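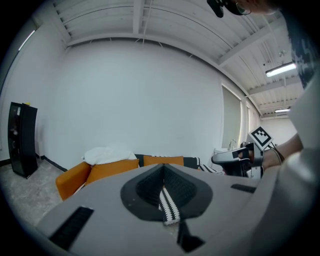 The upstairs room at Ruchti, with its white walls and beamed ceiling.

Ruchti held its open day on November 25, 2023, and I went with Roswitha Marti and Digby Hollis. We took the 10 o'clock tour, led by Balthasar Zürcher, who has worked in the building for seven years.

The upstairs room is bigger than it looks from the street. The back wall is plain white, and pipes run between the beams and corrugated panels overhead. The fluorescent lights were on, but a tall window with a pale roller blind lets in daylight as well. Zürcher said the room was a storeroom until March, when the shelving went to the Gallby site.

Most of the visit was about packing. Small orders are put in clear plastic bags, and Veronika Sutter took us through how they are filled, closed and sorted. She handles returns too, and those take longer. Digby asked what happens to damaged bags. They go into a sack and are collected every two weeks. 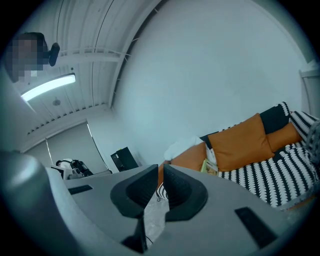

Getting there

Take the bus to Skenenar and walk up the hill, around 10 minutes. The side entrance is the one to use. There are two parking spaces by the gate, both taken when we arrived. Coffee was served downstairs after the tour.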